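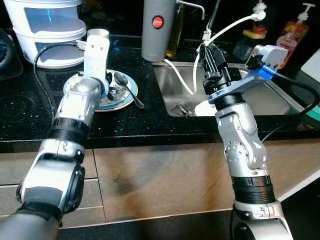

Bevby households asked to pay for a better way to do the dishes

BEVBY – Residents will be asked in February to sign up for a dishwashing plan that its backers say can save a typical home 205 gallons of water a month. The backers have not said what a typical home is, how many plates it dirties, or who measured the water.

The plan comes from Stulon, a household services company with an office on Shehata Street. For $3 a month, added to the water bill, a household gets a printed routine, a stackable container for clean cups and bowls, and a phone line to call with questions. The company wants 1,000 homes enrolled in the first round. The town's utilities board is due to take up the billing arrangement at its next meeting, and a draft of the agreement was posted with the agenda.

The routine itself fits on one side of a sheet of paper. Scrape the plate. Leave it by the sink with the fork on it. Fill the basin partway, wash glasses and cups first, then flatware, then plates, and turn the faucet on again only to rinse. Clean bowls and cups go into the container, top tier first. Most people who grew up in a house without a dishwasher will recognize all of it except the container.

Khadija Abdel Hamid, who manages the program for Stulon, does not dispute that.

"People know how to wash a dish," she said. "What they don't do is wash it the same way on a bad night as on a good one. The sheet is for the bad night."

She showed the routine at a kitchen the company has been using for its trials, a plain room with beige cabinets and a stainless steel sink set in black speckled granite. There was a fork on one of the plates by the sink, the way the sheet asks. There was also flatware in the sink, which the sheet warns against until the cups are done. Abdel Hamid said the kitchen is used in all states and that a perfect counter would prove very little. Fair enough, although a messy one does not prove much either.

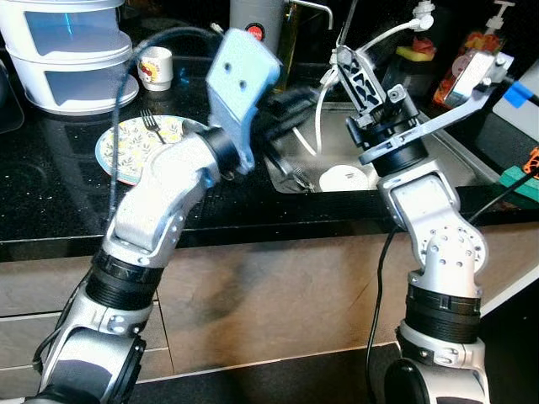

The savings figure is where the trouble starts. It appears three times in the draft agreement and once on the front of the flyer, always as a plain 205, never with a range. The source given is a memo by Inetti, a consulting firm that Stulon hired last year. The memo runs to a few pages. It compares washing under a running faucet with washing in a filled basin, and finds that the basin uses less water. Few readers will be shocked.

What the memo does not do is say how many people in Bevby leave the faucet running in the first place. A household that already fills the basin would save nothing by being told to fill the basin. A household with a dishwasher would have to stop using it to take part, and the memo has no figures for that case at all. Asked whether those homes would be turned away, Abdel Hamid said they would be "welcome to adapt the routine to the things they wash by hand," such as pans and good knives. They would pay the same $3.

Inetti's memo also assumes that every plate is scraped before it goes near the water. Anyone who has lived with other people may want to look at that assumption twice. Dried sauce on a plate that has sat since lunch takes soaking or scrubbing, and usually both, and the memo's test plates were washed right after they were used. Its authors say so on the last page, in a line that did not make it to the flyer.

Stulon says a longer study is planned. The draft agreement does not require one. It does require the town to collect the monthly fee, pass it on within a set time, and mention the program in the newsletter that goes out with the bills.
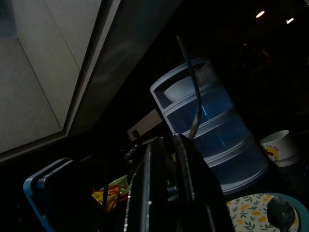

Vol. 100, No. 3

The container has drawn more interest than the water. Several people who came to the company's open evening at the library asked whether they could buy it without the rest, and were told they could not. It has round tiers with see-through walls, and the company's argument for it is simple enough: bowls and cups that go straight from the rack into a container do not pile up on the counter, and a clear counter makes it easier to start the next wash.

There may be something to that. There may also be something to an ordinary cupboard. Tiered containers take up a fair piece of counter, and in the smaller apartments on the north side of town, counter is what people lack. One woman at the open evening measured hers out on the table with her hands and asked where the toaster would go. She was advised to think about the height of the container and not its width.

The price is another question the flyer leaves alone. The container stays the property of Stulon for the first year and must be handed back by anyone who drops out. After that it belongs to the household. By then the household will have paid $36, and a shopper with a free afternoon can find a stack of lidded boxes for a good deal less. Abdel Hamid said the comparison ignores the phone line. She could not say how many calls the line had taken during the trials, or what people had called about.

Supporters on the board say the town has spent years asking people to use less water and has little to show for it beyond magnets. They see the fee as small and the plan as voluntary, and they say a company with its own money in the project has a reason to make it work. Voluntary is right as far as it goes. The draft says homes that return the card will be enrolled, and it says homes that do not return the card will be "contacted again." It sets no limit on how many times.

There is also the matter of leaving. A household can quit at the end of any billing period by writing to the office on Shehata Street. The form for signing up is online and takes a minute. No online form for quitting exists yet, and the company said only that one was under discussion.

None of this means the routine is bad. Scraping first and washing greasy things last is sound advice, and it was sound when it was free. Whether the town's billing office should be handing out the envelope is what the board has to settle, and the draft gives its members very little to settle it with. They could ask for the water use of the trial kitchens before and after. They could ask for the same from a group of homes that got the sheet of paper and nothing else. Neither request appears on the agenda.

The meeting begins at 7 p.m. in the town hall annex. Public comments are limited to three minutes each, and speakers must sign in at the door.
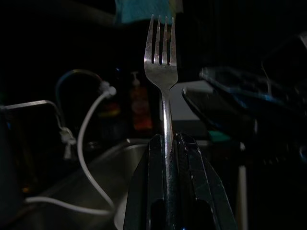

By Hanane Abdel Rahman

WHAT THE SHEET SAYS ABOUT FORKS

A third of Stulon's routine is given over to flatware, and it was the part that got people talking at the library. The sheet says forks should be washed one at a time, with the sponge pushed between the tines from the front and again from the back. It says they should never be dropped in the basin in a bunch. It says they should dry standing up, tines at the top.

The last instruction split the room. Tines up lets water run off the part that goes in the mouth, according to the sheet. It also means that anyone putting the forks away picks them up by that same part unless the rack is deep enough to leave the handles showing. A man who said he had worked in restaurant kitchens for most of his life told the meeting that his crews always stood them the other way, handles up, and that he would go on doing so at home. The company's answer was that either is acceptable. The sheet does not say that either is acceptable.

I tried the one-at-a-time method at home for a week. The forks were clean. They had been clean the week before too, washed by the handful in a pan of suds with the water off. The new way took longer, and by the third evening I was rinsing each fork under a running faucet between scrubs because the basin had gone gray. I have no meter on my kitchen faucet, so I can't say what that did to the savings, and as far as I can find out Inetti had no one doing it my way.

The sheet is also silent on sponges. It tells the reader to use one and never mentions replacing it, wringing it out or keeping it anywhere in particular. Several people at the library asked about this. They were told a second sheet was being prepared.

Sign-up cards are due to go out with the February bills if the board approves the agreement. Copies of the draft and of the Inetti memo can be read at the front desk of the town hall during office hours. The memo is the shorter of the two. Start with the last page.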